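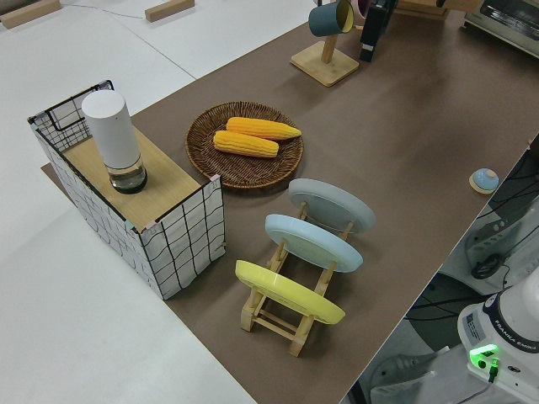

The woven tray, on brown paper.

SORTING OUT THE HALL CUPBOARD

Gosdale residents will remember that in August we asked for the return of anything borrowed from the hall cupboard. We expected a few folding chairs. We got the chairs, plus a fondue set, two left wellingtons and a slide projector that was last signed out for a talk on canals. The signing-out book, when we found it, was at the bottom of the cupboard and had been used mainly for shopping lists.

The cupboard is now being run on a new system, by which we mean a system. Every shelf has a letter and every item has a tag. If you borrow something, you write the tag number in the book, with your name and the date. "Me, Tuesday" will no longer be accepted, although we enjoyed trying to work out who it was.

A few points that came up at the last meeting. The tea urn may be borrowed, but it has to come back descaled. The long trestle tables go out in pairs and must come home in pairs. Bunting is to be rolled up, and we would ask whoever has been tying it in a single large knot to stop. Extension leads are on shelf D, next to the tablecloths – please don't take the orange one, as the stage lights depend on it and so does the pantomime.

We are also giving some things away. There are almost 100 jam jars without lids, a box of lids that fit none of them, and 800 raffle tickets in a shade of green that can't be told from the other green under hall lighting. Help yourself on any coffee morning. Whatever is left goes to the tip.

The deposit for larger items stays as it was, and is returned when the item is. One or two deposits have been with us since before the roof was done, and we have come to think of them as donations. Objections in writing, please, through the hall letterbox.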